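About Us
Courses
Tool Library
Fees
Contact

About Fallovach

Fallovach is a home repair school for adults. We teach plumbing basics, tiling, plastering, painting and simple carpentry to people who want to look after the place they live in. Our workshop is on the ground floor of the old Wolteo shoe warehouse in Plorkside, two blocks north of the bus station.

We don't train people for a trade license. If you need one, the county college runs a full program and we can give you the phone number.

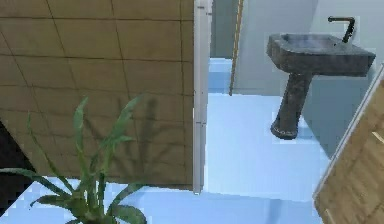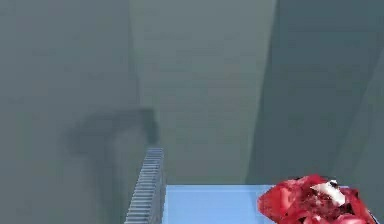
One comment on our course page says the evening plumbing class was slower than expected at the start, and that "we spent the whole first night on shutoff valves and I was annoyed, then my water heater let go in April and I knew which handle to turn." The same comment asks for a longer break and better coffee. The break is now twenty minutes. The coffee is the same.

How we started

The school began as a repair night in a church basement. People brought lamps, chairs and leaking faucets, and whoever knew how to fix them did the work while the owner watched. After a while most of the questions were about things that couldn't be carried down the stairs, such as a running toilet or a crack over a door. We started building pieces of wall and floor to practice on, and the basement filled up.

We moved to the warehouse when the shoe company gave up its lease. The rent was low and the building needed work. The first groups of students put up most of the inside walls as part of their courses, and some of those walls are still there. The one between the office and the paint room leans a little. It has been checked and it is sound.

What we teach

There are 27 courses on the list at the moment. Some run all year and some only when enough people sign up. The ones that fill first are:

Water in the House: shutoffs, traps, faucets, toilets and when to call a plumber
Tile Repair: taking out a broken tile, setting a new one, matching and replacing grout
Patch and Paint: holes, cracks, primer, and painting a room without moving out of it
Doors and Windows: sticking, rattling, drafts, locks
Reading a Quote: how to compare prices from contractors and what to ask before you sign

We don't teach electrical work past changing a switch or an outlet, and nothing with gas.

Most courses meet one evening a week. Tile Repair also runs as a weekend course, but be aware that the mortar needs to set overnight, so you have to come both days.

Class size is limited to seven. We tried larger groups and people at the back ended up holding things for people at the front.

The Kotian course

Kotian is our course for people who have just moved into an older house or apartment. It takes the name of the street where we first taught it. You bring a floor plan, even a rough one drawn on the back of an envelope, and over the sessions you go through the home one system at a time: water, heat, drainage, roof, walls. By the end you should have a written list of what needs doing, in what order, and what can wait. Renters are welcome. The list is also useful to hand to a landlord.

You don't use many tools in Kotian. If you were hoping to knock something down, take Patch and Paint first.

Our teachers

All our teachers have worked in the trade they teach. Several are retired and teach one or two evenings a week. Others still run their own businesses, and for that reason a class is sometimes moved on short notice when a job runs over. We send a text message by noon if that happens. Teachers may not take on paid work for a student while the course is running. We get asked about this often.

The tool library

Students and past students can borrow from the tool library, which has 215 items. Wet saws, pipe wrenches and drywall lifts go out the most. Loans are for one week, and tools come back on Friday before closing. Please wash the grout floats. There is a deep sink next to the back door for this, and it has a strainer, so don't rinse mortar in the restroom.

If something breaks while you have it, bring it back and tell us. There is no charge for normal wear. A tool that comes back broken with no word from anyone takes much longer to fix, and the next person on the list gets it on a Saturday morning with a bathroom already in pieces.

Fees

Courses are priced by the session and include materials. There is a lower rate for anyone who lives in Plorkside and for anyone on a fixed income. You don't need to show papers for the lower rate, just tick the box on the form. Half the money goes to rent and heat, and most of the rest pays the teachers.

Visiting

The office is open in the afternoon and stays open until evening classes begin. You are welcome to come in and look around before signing up. Wear closed shoes. The front entrance has a step; the loading door on the side is level, and you can ring the bell there. Parking behind the building is shared with the bakery, whose trucks need the space from 4 a.m., so cars can't be left overnight.

For course dates, see the Courses page. To give us used tools, call first. We can't take paint.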